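# Why Is Silk So Shiny?

I have a scarf that used to belong to my aunt, and when I was six I was sure it was made of water. It slid off my shoulders, it slid off the chair, it slid off the cat (the cat was fine with this). Years later I got curious and started reading about where silk comes from, and wow, it's a much stranger story than water!

It starts with a caterpillar. We call it a silkworm, but it's the baby of a white, fuzzy moth, and it eats mulberry leaves. That's pretty much its whole day. Munch, munch, nap, munch. As it grows it gets too big for its skin, so it wriggles out of the old one and carries on eating. It does that 4 times before it's ready to spin.

Then it stops eating and looks for a good spot. Inside its body it has been making a gooey liquid, and now it pushes that goo out through a tiny hole near its mouth. The goo turns into thread as it comes out! The silkworm waves its head around in a figure eight, over and over, until it has wrapped itself up in a little white case called a cocoon. The best part, if you ask me, is that the cocoon is mostly one super long thread.

To get the thread off, people put the cocoons in hot water, which softens the natural glue holding everything together. Then they find the loose end and unwind it. One thread is much too thin to use alone, so several get wound together, and those go to the weavers.

Okay, so why does it shine? Think about a mirror and a piece of toast. A mirror is smooth, so light bounces off it neatly in one direction. Toast is bumpy, so light bounces off every which way and you don't get any sparkle. A silk thread is very smooth, and if you sliced across it and looked through a microscope, you'd see a shape a bit like a triangle with rounded corners. Those flat sides bounce light back at you like tiny mirrors.

The way cloth is woven matters too. In plain weaving, threads go over one, under one, over one, under one, like a basket. In a satin weave, a thread hops over several others before it dips under. Those long hops are called floats. More float on top means more smooth thread for the light to hit, so you get more shine.

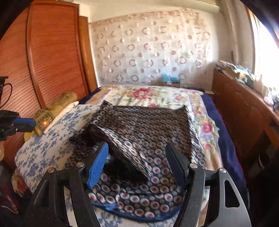

**Is satin the same thing as silk?**

Silk is a fiber and satin is a way of weaving, so they're two different things. You can weave satin out of silk, or out of polyester, and you can weave silk into cloth that isn't satin at all.

Want to try a float yourself? Cut some strips of paper in two colors. Lay one color side by side, then weave the other color through by going over four and under one. On the next row, start the "under" in a different place. Tip it toward a lamp and see which color shows the most. I made mine out of candy wrappers, and it's still stuck to my fridge.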